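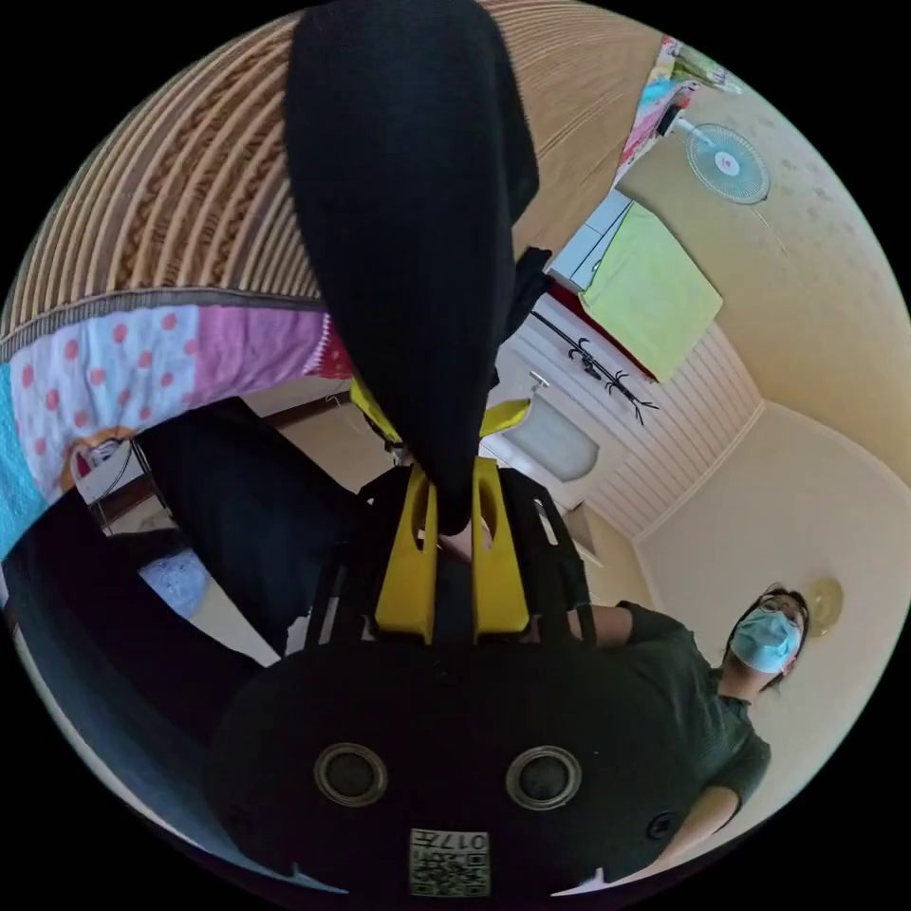

## Ticket: Mass intentions missing after the move to Clundell

**Opened by:** Khairul Yeoh, Vemari retreat house office
**Handled by:** Dariusz Borkowska, Tavberg support
**Priority:** Normal (I asked for High, it was changed back)
**Status:** Closed, with remarks

### Problem as reported

We moved the Mass intentions register from the old Bako database to Clundell in March. The import screen said "Complete" in green. I don't put much faith in green, so I compared it with the paper book the fathers keep in the sacristy, and the two don't agree. The import has exactly 2,000 intentions. The book and the Bako export file both have 82 more.

A number that round looks like a limit to me. Please check whether there is one.

These are intentions people have asked for and given an offering for. The superior has to be able to show that every one was celebrated, so "most of them came across" is no use to us.

### 9:15 — first reply from support

Dariusz says there is no row limit in the import tool. He suggests clearing the browser cache and signing in again.

Cleared it. Signed in again. Still 2,000. I don't see how my browser could be hiding intentions from the printed report as well, but I did it so that we could move on.

### 9:50 — second suggestion

Remove duplicates from the export file and import again. The theory is that Clundell skips rows where the name and the date match another row.

I doubt this one too. Families often request several Masses for the same person, and we have those on the list in full, same name, same day, different priest. Also, the missing rows aren't scattered through the file. They are all at the bottom, one after another. Duplicates wouldn't line up like that.

Did not remove anything. Those are real requests and I'm not deleting them to make a theory work.

### 10:30 — test on my side

Split the export into two files and imported the second one alone into the practice register. The rows from the bottom of the file went in. So the data can be read, and the only thing wrong with those rows in the full import was their place in line.

Sent both files to Dariusz with the import logs. 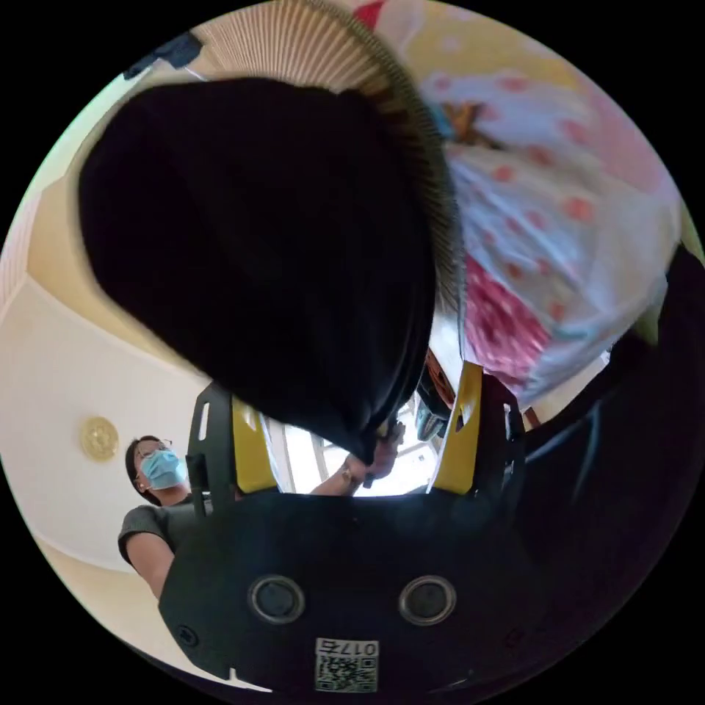
I also asked whether the practice register and the live one run on the same version. He wasn't sure and said he would find out. I would have thought that was the first thing to know before telling anyone to clear a cache.

### 11:20 — answer from support

There is a limit. Dariusz was decent about it. It isn't in the import tool, it's in the upload step that comes before it, and the person who told him otherwise was looking at the wrong page. The tool imports everything it receives and reports "Complete," and it has no idea that it was handed a short file.

Advice: import the leftover rows as a second file, with "Add to existing" ticked and "Replace" unticked.

Before doing that I saved a full backup and printed the register. The wording on those two boxes isn't as clear as Tavberg seems to think.

### 1:05 — second import into the live register

Took 40 minutes, which seems long for a file that small. "Complete," in green.

Result: 75 of the 82 came in. Seven did not.

### 1:30 — the last seven

Went through them by hand against the book. All seven have an empty celebrant field. They were handed on to the missions, so no priest of this house was ever going to be listed. Bako accepted a blank there. Clundell drops the row and writes nothing in the log.

Dariusz says this is "expected behavior." It may be, but I didn't expect it and neither did the people who asked for those Masses. He agreed to pass on a request for a warning message. I'd like to see it before I believe in it.

Workaround: typed "Sent to missions" in the celebrant field and entered the seven one at a time. All accepted.

### 2:40 — final check

- Register total matches the Bako export
- Register total matches the sacristy book
- Printed report runs without an error
- Anniversary Masses fall on the right dates (checked the whole of November, since that's where the trouble would be)
- Offerings column adds up to the same amount as before

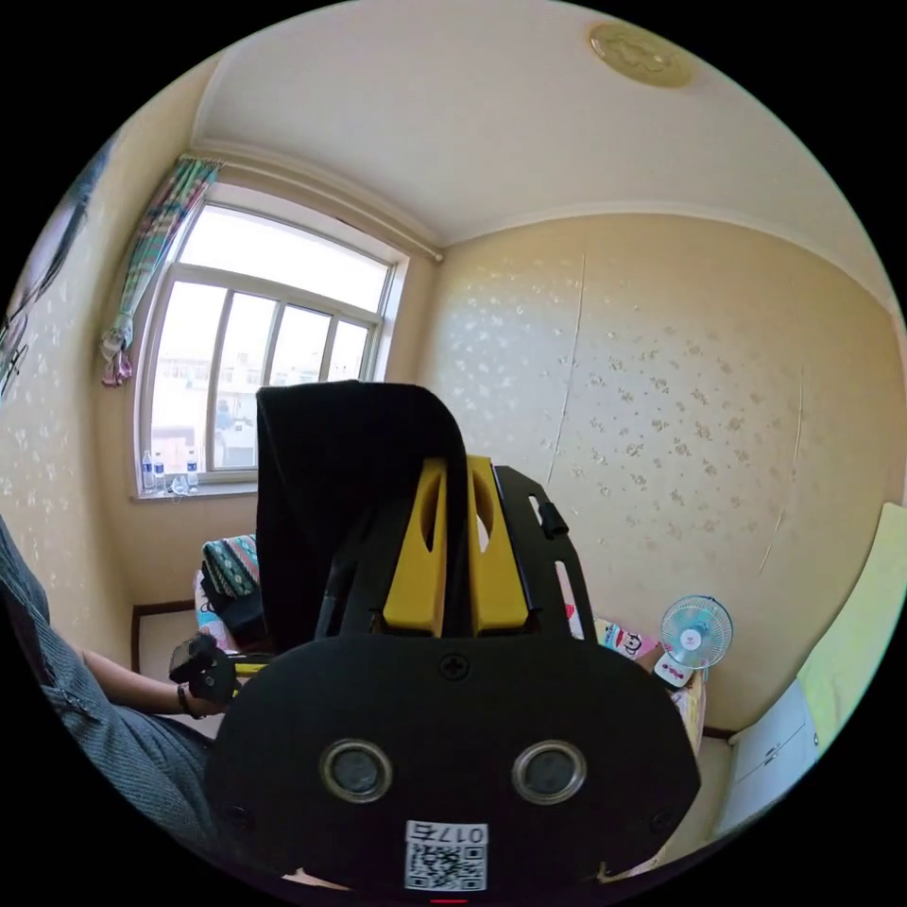 *Label 017 with QR code, black fabric above.*

### Closing remarks

Tavberg wants to mark this as "Solved — user file too large." I don't accept that wording and have asked for "Solved — upload limit not shown to user." Dariusz has changed it.

Still open on our side: the old Bako database stays on the office computer until after Easter, read only. The fathers will go on writing in the paper book. Father asked me whether they could stop now that the new system is in, and I told him no.

If the other houses are being moved over next, somebody should tell them to count their rows first. I have asked Tavberg to send that out. No reply on that point yet.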